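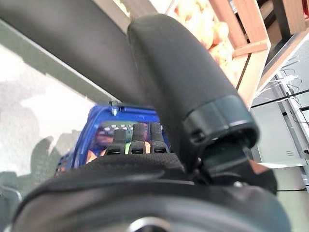
Black gripper finger, close up

January, notebook entry, started 10 a.m.

Turncombe readers, repair batch

Opened the second carton from the Vevalville school library. All children's series fiction, mostly the Lapointe mysteries in the old hardcover edition, plus a few paperbacks that should have gone in the other carton. Set the paperbacks aside for Higinio.

The Lapointe hardcovers all fail the same way. The front hinge cracks first, then the text block pulls off the spine and the opening pages go. Volume 11 is the worst. It has lost its title page and the first leaf of chapter one, and a child has continued the story in pencil on the endpaper. Keeping the endpaper. I will tip it back in behind the new one.

Tried the thinned paste on two copies and straight PVA on a third. The paste gave a flatter hinge but took most of the morning to set under weights. PVA was faster and the book opens stiffly. For anything a kid is going to read flat on the floor I would go with paste.

Cloth: the Cukell blue is a close match on the spine, a little greener than the original. Good enough for lending copies. We have almost 30 inches left on the roll, so cut spines across the width and save the offcuts for corners.

Higinio Zamudio checked the page order on the resewn copy and found one section upside down. My mistake. Cut the thread, turned it, sewed it again. He suggests penciling a small mark at the head of every section before taking a book apart – doing that from now on.

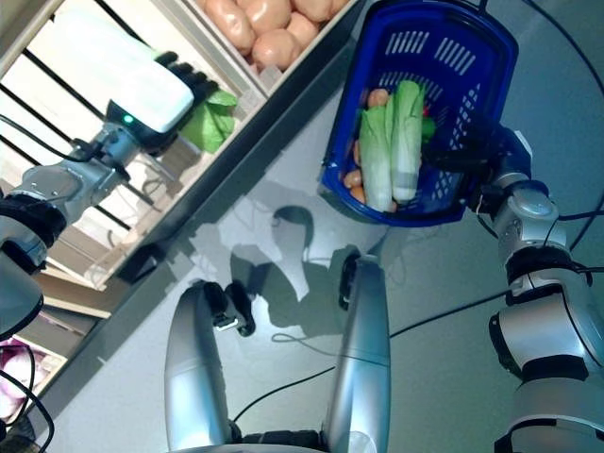

Left to do

Replace the missing leaves in volume 11. The school has a later printing, but the type was reset and the pages do not break in the same places. Need to find a matching copy or print the text to fit.

Trim new endpapers for the three hinge repairs. Grain parallel to the spine this time.

Ask Vevalville whether they want the jackets covered. The catalog lists 600 titles in the children's room and I do not know how many are meant to come to us.

Order more linen thread, the thin one.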